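Subject: Re: [Kuddale house] back room walls before the repaint
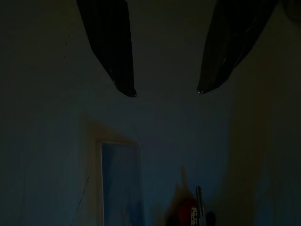

The back room is still down for the Jornis paint, 2 coats, starting after 4th May. With the light this low the wall reads as slate blue, darker toward the corners, and the tall blue panel with the pale border stands out against it. I would keep the panel and paint up to the border – the blue is a bit mottled but I don't mind that.

> Does the panel stay or go? Fleury quoted 368 for the walls and 135 more if they have to take it down. I need to tell them before I order.

Stay. Please go with the 368.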